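How to Clean Plastic and Coated Folders (Without Wrecking the Print)

I have a confession: I reuse folders until they fall apart. Every September I buy nothing, and every spring I pull the whole stack off the shelf and find out how grubby it got. Coffee rings, that gray fuzz along the spine, sticky patches where a price label used to be... you know the kind. So this is my spring folder wash, the way I've been doing it for years, and it costs next to nothing!

What you need: a couple of soft cloths (old T-shirts are great), a bowl of lukewarm water, a drop of dish soap, a little cooking oil for sticker goo, and a clear table. That last one matters more than you'd think. I used to do this on my lap in front of the TV and just moved the dirt from the folder to the couch.

Before you start, work out what your folder is made of. Solid plastic can take a damp cloth all day long. Coated cardboard (shiny on the outside, papery at the edges) can take a barely damp one. Plain uncoated card gets a dry cloth and maybe a soft pencil eraser, and that's it. Put water on it and it'll ripple, and it never really goes flat again. I lost a lovely green Vasberg that way.

Step one: empty it. All of it, including the pockets. I once found 3 unused stamps and a dentist reminder in mine.

Step two: dry wipe first. Lay the folder flat and go over it with a dry cloth, working out from the spine. Hold down one corner with your other hand so it doesn't skate around.

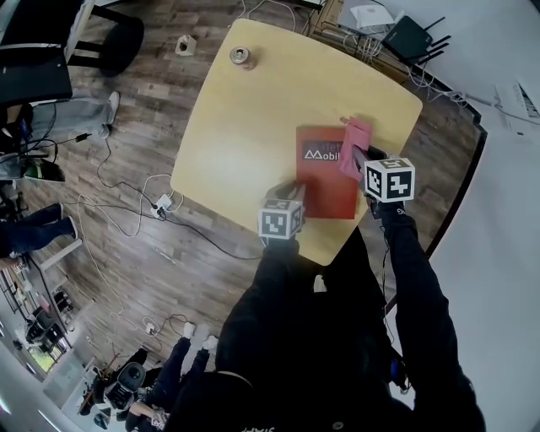

NOTTHORPE, Fri 10 April

The top corners are where I always slow down, and it's the same whether you have a plain folder or one with lettering like the "Mobil" on this red one. Bunch the cloth up so you've got a soft pad, and bring it over the edge so the rim gets cleaned along with the front. Dirt loves that rim - it's where everybody grabs the thing.

Step three: damp wipe. Dip a corner of the cloth, wring it out hard, and do small circles. Go gently over any printing, and test a tiny spot first. If color comes off on the cloth, stop right there and go back to dry.

Step four: sticker goo. Dab on a bit of oil, wait two minutes, then rub it with your fingertip through the cloth. It rolls up into little balls, which is weirdly satisfying. Follow with a soapy wipe or you'll have a greasy patch that picks up twice the dust. My friend Siham Tazi swears by a hair dryer on low instead, and I'll admit it works on the paper labels, but please don't try it on thin plastic.

Step five: dry it standing open, like a little tent, for an hour or so before any paper goes back in.

For scuffs I don't have a magic answer. A white eraser lifts the light ones. The deep ones stay, and I've made my peace with that - or I stick a label over them.

Next up I'm tackling ring binders, rusty rings and all, so if you've got a trick for those, leave it in the comments!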